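**Re: old desktop, keep it or toss it?**

**petkov_n** wrote:
Dad's old tower. Boots, takes forever, fan sounds like a hair dryer. He wants it for email and his seed spreadsheet, thats all. Guy at the Leltix counter on Milska Street says don't bother, buy new, 900 for a decent one. Seems steep for seeds

**gromach27** wrote:
900 for email?? no. SSD and more memory, done. Mine went from coffee-break boot to 27 seconds. Clean the dust out while you're in there

**SpyrosB** wrote:
Disagree. You put money in an old box and the board dies in August when it's hot. Been there. Two weekends gone and Dad still had no computer

**gromach27** wrote:
one dead board isn't a rule. Mine's been fine for years — and the drive moves to the next machine anyway

**SpyrosB** wrote:
Memory doesn't though. Different slot type, goes in a drawer forever

**kverbeke** wrote:
Both of you have a point. I'd do the drive only, then see. Don't touch memory unless he keeps lots of tabs open. And back up the spreadsheet FIRST, before any screws come out. My sister lost 1000 family photos skipping that

**petkov_n** wrote:
he has one tab open. ever. It's the weather

**kverbeke** wrote:
then drive only, easy

**ronaldo_b** wrote:
Check the power supply too, everyone forgets it. Read the label for the wattage before you add a graphics card or whatever. Some of the big-brand ones have odd plugs so a store replacement might not fit. Lay the case on its side, unplug it at the wall, hold the power button a few seconds
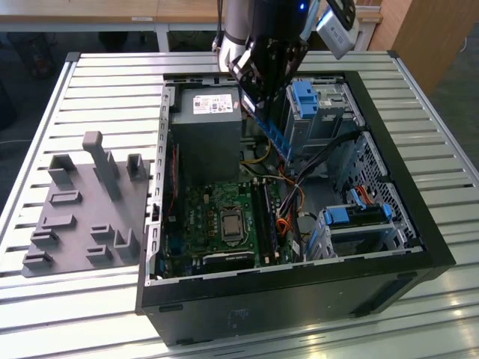

Memory module slanting down into the case on the first one, power supply label on the second
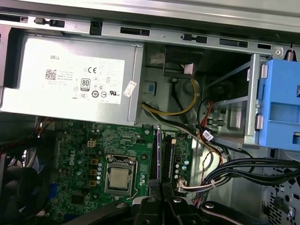 **petkov_n** wrote:
ok ordering a drive tonight. Do I have to reinstall everything or can I just copy the old one over?

**ronaldo_b** wrote:
Copy it over. Cloning software is usually a free download from the drive maker, you'll need a cheap USB adapter to hook up the new drive. Start it after dinner and let it run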